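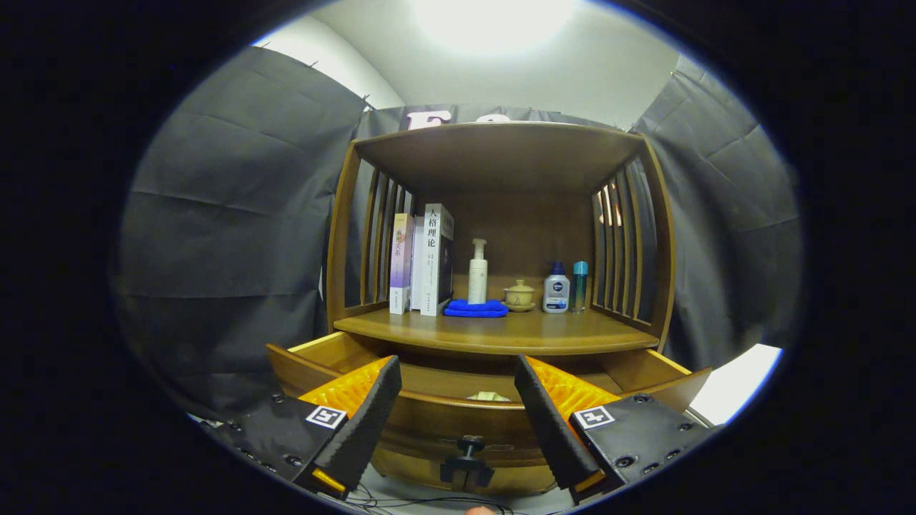
3 min read

Filed under: Small Spaces, Shelves & Drawers

How to sort out a little shelf cabinet (and get its drawer running sweetly)

I love a small cabinet with one open shelf and one drawer. It holds a surprising amount, it fits where a bookcase won't, and you can get the whole thing looking lovely in an afternoon! Mine took 90 minutes, and that included a long tea break while the wax settled.

What you'll need

A soft dry cloth and a slightly damp one
A plain white candle, or a block of drawer wax
A scrap of 800 grit paper
A screwdriver that fits your knob
A tray or a big plate for odds and ends

Start with the drawer

Everyone wants to go straight to the shelf, I know, but do the drawer first while you've still got the energy. Pull it right out if it will come, and support the underneath with your other hand as it clears the opening. Tip everything on to the tray. There's always some small pale thing hiding at the back, so have a feel in the corners.

Wipe the inside with the dry cloth, then the damp one, and leave it to air. Now look along the bottom edges of the drawer sides. If you can see shiny patches, those are the bits that rub. Go over them very lightly with the 800 paper, working along the grain, and brush off the dust. You want to take the roughness off and no more.

Rub the candle firmly along both bottom edges and along the runners inside the cabinet. Slide the drawer in and out a dozen times, add a bit more wax wherever it drags, and enjoy how good that feels (it's ridiculous how pleased I was).

While it's out, check the knob. A single knob in the middle of the front takes every pull you ever give it and it will work loose in time. Hold the knob still and turn the screw from the inside. If it keeps spinning, a sliver of matchstick and a dab of wood glue in the hole will give it something to bite on. Leave the glue overnight before you pull on it.

Now the shelf

Clear it completely and dust along the slats at the sides with a dry paintbrush. Slats that curve outward collect fluff at the bottom, and a duster just pushes it further in.

Then put things back in this order:

1. Books first, upright at one end, against the side panel. Keep to a few and let them stand properly, spines out. I put 人格理论 on the outside of the row because the big black characters on white look smashing against honey-coloured wood.

2. Tallest bottle next to the books. A white pump bottle is ideal, and it makes a decent bookend for light books. For heavy ones use a real bookend.

3. Low things in the middle. A folded cloth and a lidded cup on its saucer keep the centre of the shelf open. Fold the cloth so the neat edge faces you. A bright blue one gives you all the colour you need.

4. Remaining bottles together at the far end, labels forward. I like a slim one next to a fatter one.

Leave a finger's width behind everything so you can lift it out without knocking its neighbour. And do check the lids are tight before you put bottles on bare wood!

What goes in the drawer

As little as you can manage. Mine gets spare hair ties, a tape measure and the nail scissors. Anything that rolls wants a small box of its own, otherwise it ends up at the back every time you shut the drawer with a bit of enthusiasm.

Re-wax in December, when the heating's been on for a while, and again whenever it starts to squeak.

Ruairi Rutherford, Ternemcombe

328 shares · 14 comments

We use cookies to remember your preferences and see which guides get read. Accept all | Manage settings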